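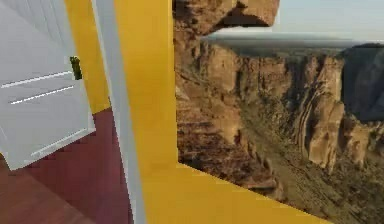 Figure 13. Door task in the Jisison simulator, door partly open.

Fault 29: Door swings back during a pull

Great news, this one is quick to fix!

1. Press Stop and wait for the joint readouts to reach zero.
2. Open Door Settings and set Hinge Damping to 3.
3. Reload the room and run the pull again.

Note: The canyon backdrop has no effect on contact forces, so leave it on if you like it (we do!).

CAUTION: Never send a run that ended in Fault 29 to a real arm. The grip force may be far too high.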